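About Pramow

Pramow is a school for adults who want to write by hand again, or who never could and have decided that the statute of limitations on blaming their third-grade teacher has run out. We teach evening and weekend classes in everyday handwriting, italic, sign lettering and chalkboard work. We have two classrooms above a dry cleaner, a supply closet we call the shop, and a sink that every student eventually ruins a shirt in.

How it started

Emília Kuruc worked for years in the back office of a pharmacy, where her job was mostly to phone doctors and ask what on earth they had meant. She got good at reading bad handwriting and began to wonder whether it could be cured at the source. Her first class was held in July in a church basement with no air conditioning. Four people came. One of them was looking for the blood drive, stayed for the whole eight weeks, and now has the nicest capital R in the county.

The doctors have still not signed up. We keep a brochure for them.

Kobina Sowah joined in the second year. Kobina painted shop signs for most of his working life, and when vinyl lettering came along he did what any sensible craftsman would do, and complained about it for a decade. He then discovered that people would pay to hear the complaints as long as he taught them to letter at the same time. His sign class fills up first every term. Bring an apron and don't mention fonts until the break.

The name comes from a pen. Emília's grandfather owned a fountain pen with the word Pramow on the clip, and we have never been able to find out who made it, where, or whether it's a word at all. It leaks. We thought it would do for a school.

What we teach

Everyday Hand is the class most people start with. It runs eight weeks, one evening a week, and its whole purpose is to get you to a note that another person can read without turning it sideways. We don't teach one correct style. We look at what your hand already does, find the two or three letters causing most of the trouble (it's usually r, n and whatever you have been doing in place of a g), and work on those. Students are sometimes let down by how plain this is. They were hoping for quills.

Quills are in Italic One, which has no quills either, but does have broad-edged pens and a good deal of ink. It's slower and prettier. You'll spend the first evening making diagonal lines and the second evening making them again. By week five you will be correcting the lettering on restaurant menus, and your family will begin to eat without you.

Signs and Chalk is Kobina's. Brush lettering, layout, spacing, and the grim business of getting a long word to fit on a short board. You leave with one finished sign. Past students have lettered bakery windows, a tow truck, and the side of a houseboat, where the owner changed the boat's name the following spring.

Left-Handers' Hour is taught by Sena Appiah, who is left-handed and was told as a girl to sit on it. She spends the first half hour moving your paper, your chair and sometimes your whole table. People come out looking like they've been to a good chiropractor. Right-handed partners may watch but are asked not to say "huh."

We also run Letters Home, a drop-in on the last Saturday of the month where you bring someone to write to and we supply the table, the paper and the stamps. There's no teaching unless you ask. A surprising number of people ask how to begin, and a larger number ask how to stop. Tetteh Quartey, who looks after it, has a sheet of closing lines he'll lend you. "Yours, running out of page" is the most borrowed.

How we teach it

Slowly, at first. Most adults write badly for the dull reason that they write too fast, having picked up the habit taking notes in a class they've since forgotten. We take the speed away for three weeks and give it back in pieces. It's irritating. We have been told so in writing, and the writing was very good.

We also don't hold with the idea that handwriting shows your character. Emília gets a question on this at every open evening, usually from someone holding a sample of their son-in-law's. A big loop on a y tells you that a person makes big loops on their y's. If you want to know about the son-in-law, have him over for dinner.

And we're not at war with keyboards. This page was typed. The enrollment form is online. We type all day like everybody else and would like you to be able to do the other thing as well, for the birthday card, the label on the freezer tub, the note under the neighbor's windshield wiper. That last one in particular should be legible, and should be read over once before you leave it.

Surfaces

New students tend to worry over pens. We worry more over what's underneath. Paper forgives a lot; a rough paper will even hide a wobble. Chalkboard fights back, so you slow down without being told. Glass shows every hesitation. And then there's the whiteboard, the hardest surface most of us ever write on and the one we're handed with no training at all, generally in front of coworkers.
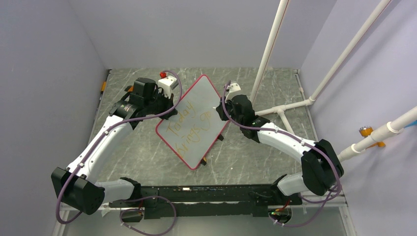
The trouble is that there's no drag. A pen on paper is being held back slightly the whole time, and your hand has learned to lean on that. Take it away and the letters grow, drift and run uphill, and by the end of the line you're squeezing the last word down to the size of an ant. Kobina's cure is to write from the shoulder, keep your wrist out of it, and step sideways as you go. He also makes everyone write the last word first, lightly, so they know where it has to land. It feels silly and it works on cakes, too.

We added a whiteboard evening to Everyday Hand after a number of schoolteachers asked for it, and it's now the part that alumni come back and repeat. Color matters more than people expect. Pale markers look cheerful up close and vanish from the back row. If you want to be read, use the dark one. If you want to be admired from nearby, please yourself.

The numbers, such as they are

Last year we had 202 students across all classes. The youngest was 19 and the oldest was 80, and they shared a table and a low opinion of cursive Q. Everyday Hand is capped at twelve. Signs and Chalk is capped at nine, Kobina having asked for six.

At the end of each year we mail a handwritten card to every past student whose address we still have. The last mailing was 2262 cards, done over two weekends by the staff and anyone who wandered upstairs. If yours had a thumbprint on it, that was Tetteh, and he's sorry.

Who runs the place

Emília Kuruc is the director and teaches Everyday Hand and Italic One. Kobina Sowah teaches Signs and Chalk. Sena Appiah teaches the left-handers and keeps the books, which are a pleasure to look at even when the totals aren't. Tetteh Quartey runs Letters Home and the shop. Mohammed-Awal Opoku answers the phone, schedules the rooms, and is the only one of us who has never taken a class. His handwriting was perfect when he got here. We try not to hold it against him.

Visiting

Open evenings are held at the start of each term. The next one is Thu 17 February, from six until people go home. The stairs are beside the dry cleaner's door, and there's an elevator around the back by the loading dock; ring the lower bell and Mohammed-Awal will come down for you. Street parking is free after six. The lot across the road belongs to the bank, and the bank feels strongly about it.

You don't need to bring anything. If you have a pen you like, bring it and we'll see whether it likes you. A term of Everyday Hand costs $59 for materials on top of tuition, and that covers paper, two pens and the use of the sink.

Comments

Marguerite P.
Took Everyday Hand last fall. My sister called to ask who had written my Christmas card for me. I have decided to take it as a compliment.

dale_in_accounts
Is the whiteboard evening open to people who haven't done the full course? Asking for my whole department, who don't know I'm asking.

Pramow office
Dale, yes, if there's space. Call and ask for Mohammed-Awal. We can be discreet.

Houseboat Ken
I changed the name because I sold half the boat. The sign was excellent and is now in my kitchen.

Lefty Lou
Sena moved my paper about four inches and thirty years of smudging stopped. I was a bit angry, to be truthful. Signed up again for spring.

R. Tolliver
The bank really will tow you.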